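Notebook, desk corner by the door
August, started 9.40
Present: self, Kamran Butt (until lunch)

Purpose: get the paper off the white desk and into the upright organiser, and settle where the organiser itself should stand. Carried over from the last entry, where the Peren paperwork was found in two places and the Endero log sheets in neither of them.

Starting position. White desk and the green-topped table are being treated as one working surface for this exercise. The heights are close but not equal. Measured a step of 4 mm at the join with the desk at its stored setting, which is enough to catch the bottom sheet of a stack if it is pushed across. Sheets to be lifted over the join, not slid. Desk height to be left alone until the end of the month so that the figure stays valid.

Rule agreed with Kamran: boards and hard covers go in the organiser upright, long edge down. Books lie flat on the white desk, towards the far edge. Loose printed sheets stay flat until they have been checked against the list, then go in behind their cover. Nothing is to be filed by colour. We tried that with the Gindeo folders and had to redo the lot when the supplier changed the stock. 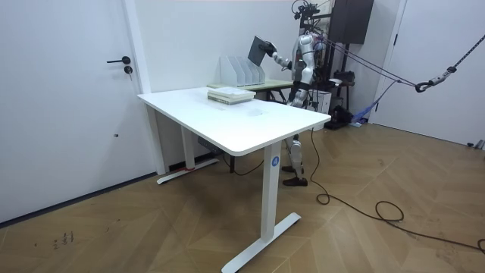 The compartments accept a rigid board without trouble provided it comes in from above and close to vertical. At a shallow angle the lower edge lands on a divider and the whole organiser shifts back. Kamran suggested a strip of non-slip mat under it. Cut one from the offcut in the drawer, 229 mm long, and fitted it. Shift is much reduced. It has not gone entirely, and a hard knock still moves the unit a few millimetres.

Soft covers are worse. They bow in the middle and lean on whatever is next to them, so that the next item will not drop to the bottom. Two options:

1. Put a stiff board in each compartment that holds soft covers.
2. Keep soft covers flat and file only rigid items.

Option 1 uses up slot width. Option 2 leaves a pile on the desk, and the pile is what we are trying to get rid of. Going with option 1 for the Sumampouw set only, and reviewing when Wulan Purba is back, as she uses those more than anyone.

11.15. Checked the printed sheets. The list gives 200 and the count came to 200, which closes the query from last time. One sheet is in upside down near the middle and was left that way, as the order matters more than the orientation and I did not want to break the stack twice. Page 84 has a torn corner. Text not affected. No repair.

Position of the organiser. Kamran wanted it on the white desk within reach of the chair. I prefer the green-topped table, against the wall, for these reasons: the wall stops it travelling backwards, it leaves the white desk free for sorting, and the slots can be loaded while standing. Drawback is the reach for anyone seated. Agreed to leave it on the green-topped table and note complaints on the back page of this book.

The desk surface wants cleaning. Wiped one patch with a damp cloth and the grey marks lightened without lifting completely. Dry cloth alone did nothing. Have not tried solvent and do not intend to without asking what the finish is.
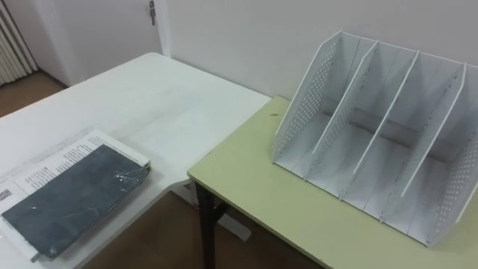 White desk and green-topped table, organiser at the wall, dark cover on the printed sheets.

The cover is slightly smaller than the paper, so the margins are exposed when the stack lies flat and the corners will suffer if it is left like that. A larger cover is needed. Wulan may have one left over from the Endero binding; to ask. Keep the stack back from the front edge of the desk meanwhile.

To do:
- Label the compartments. Pencil on card, no adhesive on the panels.
- Larger cover for the printed sheets.
- Ask about desk finish before further cleaning.
- Stiff boards for the Sumampouw set, cut to slot depth less 5 mm.
- Move the Peren invoices out of my bag and into the building.

Stopped 12.30. Kamran has the list.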